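# In praise of the box with too many little rooms

I own a lot of compartment boxes. The cheap kind, see-through plastic, a lid on hinges, a couple of latches on the front that snap when you press them home. I have them for screws and for beads and for sewing machine feet, and one that holds nothing but fuses, and I would like to argue that they are the best storage a person can buy. Better than drawers. Much better than jars, and I know how people feel about jars.

My conversion came in December, when I moved my repair table from the spare bedroom to the back porch and had to carry everything through the kitchen. I had a cookie tin then. Everyone has the tin! Mine held 20 years of hardware, all in one heap: picture hooks, cup hooks, the odd hinge, washers, the little pegs that hold up bookshelves, and a layer of gray grit at the bottom that I think used to be something. When I needed a shelf peg I would dump the whole tin on a dish towel and stir. Usually I found three pegs, all different. Then I scooped the lot back in and felt as if I'd done some organizing.

So I went down to Dogbe, the hardware store on the corner of my street, and bought one small divided box, mostly to get the pegs out of the tin. By the end of the weekend I'd gone back for more.

What I love first is that a divided box makes you decide. A tin never asks you anything. You drop the spare button in and the tin says fine. With a grid of small cells in front of you, you have to pick one, and picking one means you've said what the thing is. I had a handful of brass bits I'd been moving from house to house, and it was only when I held them over the box, looking for the right cell, that I admitted I had no idea what they were for. They're gone now. I haven't missed them once, although I suppose I wouldn't know if I had.

The second thing is see-through walls. I feel strongly about this. A pretty wooden chest with a dozen tiny drawers is a lovely piece of furniture and a terrible way to find a thumbtack, and I say this as somebody who owned one and opened all twelve drawers every time. Smoky plastic is fine, by the way. People complain that the tinted ones hide the contents, but you can tell a wing nut from a wood screw through a bit of gray, and the tint is kinder to look at on an open shelf than the perfectly clear sort, which always seems to show fingerprints. 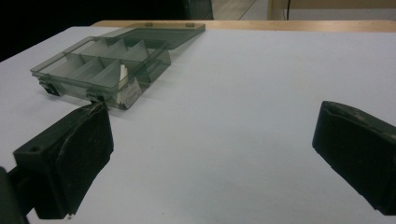 Now, the empty stage. I'm going to defend it, as I think it's the step most people rush. Before anything goes into a new box, put it down on a bare table with the lid all the way back and leave it there for a while. Walk past it. Have your coffee. You'll find yourself filling it in your head, and you'll change your mind at least twice about what it's for. My second box was going to be for nails until I'd looked at it for an evening and realized that nails are happy in the cardboard they come in, and that what I really had no home for was everything electrical: wire nuts, fuses, those tiny bulbs for the oven hood.

I'd also say don't be in a hurry to fill every cell. An empty compartment in a full box is wonderful to have. It's where the stray goes, the one odd spring you find on the floor after you've already put the screwdriver away. I keep one free in every box and I get a small thrill each time I use it.

Labels, then. I've gone back and forth. For one long month I labeled every cell with a strip of tape, and it looked fantastic, and it was useless, because I moved things around constantly and ended up with pegs living under a sign that said "cup hooks." These days I label the outside and nothing else, one or two words on the end that faces out of the shelf. Inside, the thing is its own label. If a cell holds something I truly can't name by looking at it (the felt pads for one particular chair, say) I tuck in a slip of paper with a note to myself and that does the job nicely.

There are fair complaints. The latches are the weak point, always. I've had two boxes from Murnora where the latch went white at the bend and snapped inside a year, and the ones from Catanero hold better but take a real thumb to open. And if the dividers don't reach all the way up to the lid, small washers will travel. Carry a box like that on its side just once and you've got your cookie tin back. I test for it in the store now, with a coin. I put it in a corner cell, shut the lid, turn the box over, and see where the coin ends up. Do it discreetly.

And yes, you can go too far. The biggest box in the Gana catalog promises room for 3000 beads, and I don't need to be anywhere near 3000 beads. I bought it anyway. It's too wide for my shelf and so heavy when full that I avoid taking it down, so the beads sit up there, beautifully sorted, never touched. Small boxes, several of them. That's my advice to anybody starting out. You want to be able to pick one up in one hand while the other hand is holding the cupboard door in place.

The tin is still here. It has cookies in it, the plain butter kind, and I had two of them while I was writing this and sorting the last of the cup hooks by size.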